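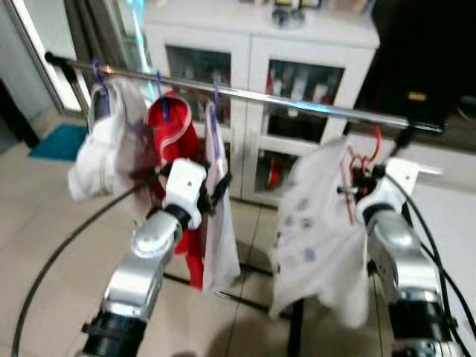 Beide Greifer an der Wäsche, Kabelbündel am rechten Arm

Greifer öffnet nicht mehr: Stoff im Fingergelenk lösen

Beim Abnehmen von Wäsche kann sich dünner Stoff zwischen Finger und Gelenk ziehen. Die Steuerung meldet dann Überstrom, der Arm bleibt in der Haltung stehen. Bei unserem Aufbau im Labor Gadmont kam das im April mehrmals vor, meistens rechts.

1. Not-Halt drücken. Nicht am Stoff ziehen, solange die Motoren Strom haben.
2. Den betroffenen Arm am Unterarm abstützen. Ohne Strom sackt er ab.
3. Kleiderbügel von der Stange heben, damit kein Zug mehr auf dem Stoff liegt.
4. Finger von Hand auseinanderdrücken und den Stoff seitlich herausziehen.
5. Gelenk auf Fäden prüfen, Reste mit der Pinzette entfernen.
6. Kabel am Handgelenk ansehen. Bei Knick oder Scheuerstelle den Arm nicht wieder einschalten.

Vor dem Neustart das Stromlimit des Greifers von 300 auf 200 mA senken. Danach 50 Leerzyklen ohne Wäsche fahren. Tritt der Fehler wieder auf, Protokoll sichern und an Enikő Katona schicken.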